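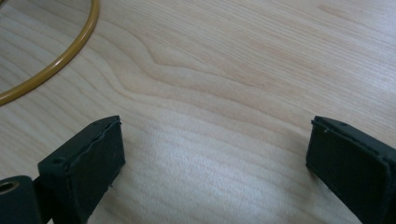 What does the grain pattern on a tabletop tell you about how the board was cut?

It records the angle between the saw and the growth rings. Long lines running close together come from a cut that crosses the rings steeply. Arches, V-shapes and wide loops come from a cut that runs nearly parallel to them, or from a place where the trunk itself was not straight.

Wood Surfaces, Unit 3: Reading and Maintaining a Pale Tabletop
Handout prepared by Delali Nyarko
Revised 2025-05-03

3.1 Terms

Grain direction is the general line of the fibers. Figure is the visible pattern made by grain, rings and color together. The two are often confused in student reports. A board can have straight grain and strong figure, or wandering grain and almost no figure.

Color streaking is recorded separately. On pale woods the usual notes are pink, honey, gray and tan. Give the position of each streak by compass or by clock face, with the long edge nearest the door as the base line. Do not write "normal color."

3.2 Figure on the bench top

The grain on the pale top runs mostly in long, gentle waves from lower left to upper right. Most of the lines are thin, close together and only slightly darker than the wood between them. Near the upper middle several darker tan lines fold over one another into a shallow, rounded V and then carry on to the right. For the exercise, treat the V as the reference mark and measure everything else from it.

The color is not even. The upper right is warmer, the left grayer and cooler. Before putting this down to the wood, check the light. A window on one side and a ceiling lamp on the other will produce the same difference on a sheet of plain card. Lay the card down, compare, and enter both readings.

3.3 Glare

A finished surface returns part of the light directly, as a mirror does. Where this happens the wood reads as nearly white, sometimes with a bluish-gray cast, and the grain is hard or impossible to trace. There is a patch of this kind low in the center of the top. It fades upward and outward until the beige returns.

Glare is a property of three things together: the lamp, the finish and the position of the eye. Move your head and the patch moves. A worn area stays where it is. Students who skip this check regularly report a bleached spot that does not exist.

Procedure:
Stand square to the surface and mark the edge of the bright patch with paper tape.
Take one long step to the left. Mark again.
Crouch until your eye is level with the top and look along it. Scratches, dents and rings from cups show best from here.
Draw all outlines on sheet 7 and label any that did not move.

3.4 Cleaning

Dust first with a dry cloth, working along the grain. Follow with a cloth dampened in water and wrung out hard. Dry at once with a third cloth. Grit left on the surface during the damp pass will cut fine lines across the grain, and on a pale top these show dark within a term.

Detergent: Tedis, at the dilution on the bottle. Prondale is for the metal stools only. It leaves a film on clear finishes that raises the glare and makes section 3.3 useless for the next group.

Cables on the top should be lifted and wiped, then the wood under them wiped. Do not drag them. A cable left in one place can leave a dull curve where grease and dust collect along its sides. If a curve remains after the damp pass, record it as a deposit and leave it alone.

3.5 Scratches

Run a fingernail across the scratch. If the nail does not catch, the damage is in the finish and is left untreated. If it catches, note the length and the angle to the grain. A scratch along the grain is hard to find again, so measure from the V in two directions.

No sanding without permission. Older copies of this handout gave a method using the Niven block. That method is withdrawn.

3.6 Written work

One page, with sketch. The sketch shows the direction of the grain, the V, the limits of the glare from both standing positions, and the color streaks. Shading is not required. Hand in with sheet 7 attached.

Unit 4, Oil and Wax Finishes, begins in September. Bring two clean cotton cloths and the Hunda sample card.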